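Refinishing the desk top, part 3

Print this post | E-mail this post

The desk came from the Ojala clearance in December, with a dark stain and a lot of old wax. I stripped it over two evenings and sanded up to 120, which is where the last post ended. Vilho Lindqvist commented that I should stop there if I wanted oil to soak in properly. I went to 180 anyway, as the grain was still furry to the touch along one side.

Bare, the colour is much paler than I expected. The grain lines are fine and long, and in the middle of the top some of them curve gently and spread apart. Toward one side they sit much closer together. Glare is a problem with the lamp on, so I check for scratches from a low angle and move the lamp as I go.

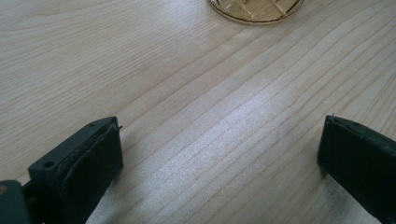
Grain and glare, with the gold-coloured coin at the top.

Next is finish. I have two candidates on the shelf:

Zultinon hardwax oil, matte. Two thin coats, 6 hours between them.
Konberg water-based, satin. Three coats, 30 minutes to touch dry, light sand between.

The oil will yellow the wood a little. The water-based one should keep it close to the present colour but raises the grain, so the first coat has to be cut back with 800 paper. I am leaning toward the Konberg — the pale colour is the part I like. Test patches go on the underside first, one of each, left overnight by the window.

3 comments | Share (6)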